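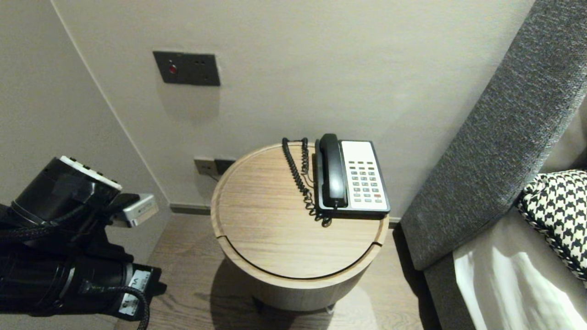
Gaurav Rastogi answered to my Thursday note that a filter which removes the slow demonstrations will also remove the ones where the operator was thinking, and that maybe these are the ones we want. I read it three times and I believe he is right, at least for the phone task. So the filter is off since this morning and I have to write again a part of what I wrote last week.

28/04/2018, Ketilsson lab, bedroom station

State of the data before I changed anything. We have 1918 demonstrations of the handset task from all operators. The old filter (duration, plus the jerk limit from the Promel scripts) keeps 1693 of them. From these I sampled 1000 for training and trained with 3 seeds. The 225 rejected ones I never looked at until today, which I should have done in the beginning.

The task once more, so that I use the same words everywhere: the arm comes from the left, takes the handset out of the cradle, holds it above the table, and puts it back. Success means that the handset is fully down in the cradle and the phone body did not move more than the tolerance in the sheet. Cord position is free, but the cord must not hang over the edge at the end. We add this last rule in March after too many "successes" where the next trial started with the cord pulling on everything.

What I found in the rejected ones

I watched rejected demonstrations from the morning until lunch. Most of them are not bad. The typical one is like this: the operator brings the gripper near to the handset, stops, moves a little to the side, stops again, and only then closes. The stop is long, so the duration rule takes it out. But in the side movement the operator is going around the coiled cord. In the kept demonstrations the cord was mostly lying in an easy place and there was no need to go around anything. So the filter was sorting by cord position, and we thought that it was sorting by quality.

This explains the result from last week, where the policy looked very good when I arranged the cord by my own hand and much worse when I let it fall as it wants. I had written "sensitive to lighting" as a guess. Please ignore this guess. The light coming on the bedding side is strong and changes during the day, but I see no relation with the failures when I sort them by hour.

A smaller part of the rejected ones is really bad (handset dropped, operator lost the connection, one where the arm is only resting). These should stay out. I marked them by hand in the column "reject_manual". I was strict only when it was clear. If I had a doubt I kept the trial.

Change of method

Instead of removing by total duration I now cut each demonstration in phases: approach, close, lift, hold, return, release. The phase borders come from the gripper opening and the height of the wrist. Then I look at the duration only inside lift and return, where a long stop usually does mean a problem. Approach and release can be as long as the operator wants.

The stops themselves are a different question. If I leave them as they are, the policy learns to stand still. It did exactly this in the first run: it went near to the handset and remained there until the time limit. Gaurav proposed to compress them, so that a stop is kept but shorter. I did it with a simple rule on the joint speeds, and the limit is in the config under "pause_keep". I tried first to remove the stops completely and it was worse, I think because the side movement then directly follows the approach and the policy mixes the two directions.

For colleagues who use the Sirkano loader: the phase labels are not read by the old version. It gives no error, it only loads everything as "approach". I lost one hour with this.

Vision side

Cord detection is still the weak point. The cord is black, the handset is black, the base of the phone is black, and our own arm with its braided cables is black too. When the arm comes over the table the mask of the cord grows up along the arm. I put in a mask of the arm from the joint angles and this helps, but the cables are not in the model, so a border of false cord remains along them. I made the arm mask wider. The cost is that we lose the true cord when it is close to the gripper, so exactly in the interesting moment.

Other things which confused the detector, so that we do not discover them again in August:

The seam in the front part of the table top is thin and curved, and the detector takes it for a piece of cord when the shadow falls in a certain way. I gave it a fixed ignore zone. It is an ugly solution and it will break as soon as somebody turns the table.

The red button on the keypad was used as a landmark for the pose of the phone. The small red light on the wall plate is a second candidate, and in some runs the pose jumped to the wall. Now the landmark must be on the white faceplate or it is not accepted. After this change I have seen no jump.

The raised rim of the table makes a step in the depth image. I was afraid of it, but it makes no trouble, and it is even useful for finding the circle of the table.

The houndstooth cushion has a lot of strong corners and the feature tracker likes it too much. If the cushion is moved between two sessions, the head pose estimate goes with it. I excluded the right side of the image from the tracking. Please do not use the cushion for calibration, even if it looks attractive.

Result for today

I can only give a direction and not a number that I would put in the report. With the new phases and compressed stops, trained on the same amount of data (again 1000, but sampled from the larger set), the policy goes around the cord in cases where the old one closed on it. All the seeds do it. The old one, run again on the same cord positions, did not. On the easy positions I see no difference between the two, maybe the new one is a bit slower in the approach.

The failure which remains is in the return. The handset comes back with a small rotation, one end sits in the cradle and the other end stays on the border. The gripper opens and from the wrist height everything looks correct, so the automatic check says success. I corrected these labels by eye. It means that the older success labels could also be too kind, and before we compare with the table from Fosteck somebody has to check them again. I would prefer that it is not me, because I know what I hope to see.

About the comparison itself: Fosteck counts a trial from the first contact, we count from the start of the approach. With the new rule, where the approach can be long, these two times are not comparable any more. I will write both in the log from Monday.

Open points

Decide the value of pause_keep in a proper way. At present it is what looked fine in the first try.

Train with all the accepted data and not only 1000. I kept the number the same today only for a fair comparison.

Add cord positions behind the phone, on the wall side. We have almost none of them, and the arm has little space there before it comes near to the outlet plate.

Ask Gaurav if the phase borders hold also for his drawer data. There the wrist height does not change much, so I suspect that lift and hold will be one phase.

Write the loader warning in the Sirkano readme.

Config and the list of manual rejects are in the Promel folder, under today's date. The old filter is still there with the ending "_old", please leave it until the report is finished.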